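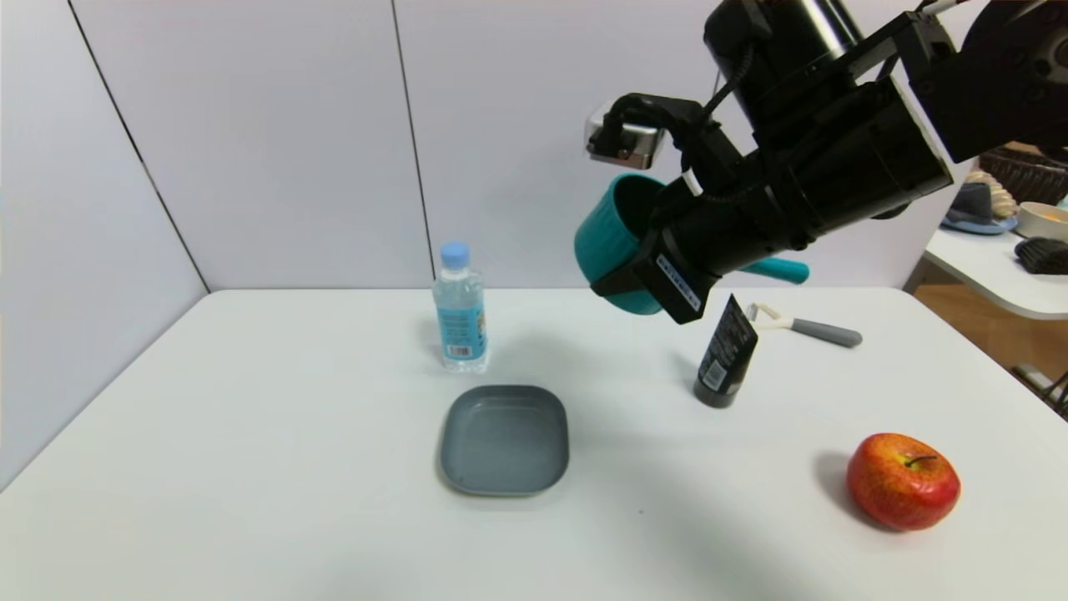

Torunn Engebretsen wants the second arm ordered before anything else, and she put it in writing this morning: if the arm slips to the next budget year we lose the bench time we already promised Rellthorpe, and no amount of new fingers or cameras will make up for that. She would drop the spare wrist camera and push the new table back to July.

November 2022

My own view is a little different, so I'm setting the whole list down here and people can write in the margin.

What we have now. One arm in regular use, with the gripper and the wrist camera on its bracket. One white table with a second one beyond it. Household objects for the pick and place work: mug, water bottle, square dish, squeeze tube, peeler, apple. The objects cost next to nothing and I don't plan to track them as a budget line. Whoever buys them can put the receipts in the drawer.

Second arm. Sidon quoted 11 weeks from order to dock, and that is from the day they get the purchase order, not the day we send the request upstairs. Our own paperwork took longer than the shipping last time. Same model as what we have, so the mounting plate drawing is still good and we don't pay for a new one. Their price is held for 40 days. After that they requote, and the rep would not say which way it would go. I asked twice.

Fingers. These are the part I worry about. We have 2 spare sets and the pads wear where they clamp. A mug held on its side is a fair test, a round body with a handle sticking out, and the peeler and the tube each want something different again. Drurner sells a softer pad that fits our finger with a small adapter. Sopacua makes the whole finger, costs more, no adapter. I would like to buy one set from each and run them on the same objects before we commit to a full order. Torunn agrees on the trial, only not on paying for it out of the arm money.

Wrist camera. We have no spare at all. If the bracket takes a knock we stop work until a new module comes. I know it looks like an easy thing to cut. I would keep it. It is the cheapest item on the list that can shut down the bench by itself.

Cables. The black cable over the top of the gripper should be on the replacement list every time we order, whether it has failed or not. Same for the thin white one up on the arm. Add cable ties and label stock. Small order, any supplier.

Table. The one we have is fine for one arm. With two, I don't think both can reach the middle and still clear each other at the back. I want to tape out the footprint on the floor before anyone spends money on this. If the two arms can share the present table with the bases moved apart, the new table comes off the list for good and Torunn and I have nothing left to argue over.

Power and air. No air needed. Power: the wall side has one free circuit according to the panel sheet, but the sheet is old. Get the electrician to confirm before the order goes in. I'd rather pay for the visit now than have a crate sitting in the hall.

Service contract. Sidon offers one that covers parts and a yearly visit. It comes to 67 a month per arm. For one arm I would skip it. For two I'm less sure. Ask if the first arm can be added late or if it has to be inspected first, and who pays for that.

Order I would go in, for now:

1. Electrician to check the circuit
2. Trial fingers, one set Drurner and one set Sopacua
3. Spare wrist camera and cables
4. Second arm, inside the quote period
5. Table, only if the tape test says so

Torunn has 4 at the top and 3 crossed down to cables only. We can do both if the leftover from the shelving job is still in the account. I have asked accounting and have no answer yet.

To do: send Sidon the address correction, the quote still has the old loading dock on it. Ask Rellthorpe what date they need in writing, all I have is a phone call. Find the mounting plate drawing and put it in the shared folder under the right name this time. Measure the door to the bench room, crate width is on page two of the quote.

Added after lunch: door is wide enough with the closer taken off. Drurner will lend the adapter for the trial if we pay shipping both ways. Said yes.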